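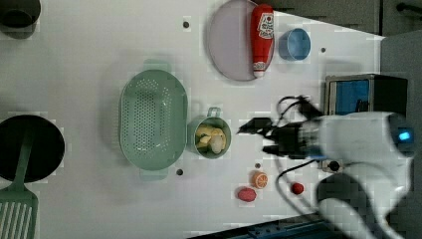 Workshop > Notebook > Glazes and finishes

November 11, 2007

Second go at the Boutros crackle recipe. Juwita Santoso swears by it and has the test tiles to show for it, but hers were fired at Uvgate in the old kiln, and I don't trust that pyrometer any further than I could throw it.

Mixed 400 g dry, sieved twice. Still gritty between the fingers. The recipe says "cream", which could mean anything from milk to custard. Went for thin custard. Dipped 2 tiles in the Flera white body and brushed a third, and the brushed one already looks poor.

The August batch crazed all over and people called that a success. Crazing is easy. What I want is the wide, even crackle in the recipe sheet, and I've yet to see it come out of anybody's kiln, Boutros's included.

Slowed the climb to 70 degrees an hour for the first stretch. Juwita says this makes no difference. Possibly, but then why is it on the sheet?

Tile 143 from the last lot has gone on crackling on the shelf. Heard it ping while I was weighing out. Ink rubbed in, will look again after the firing. Need more whiting, and someone has had the good sieve.

Recent entries
Fotatby clay, shrinkage tests again
Wax resist: is the dear one any better?
Kiln shelf wash, peeling

Contact the workshop | Copyright 2007 | Back to top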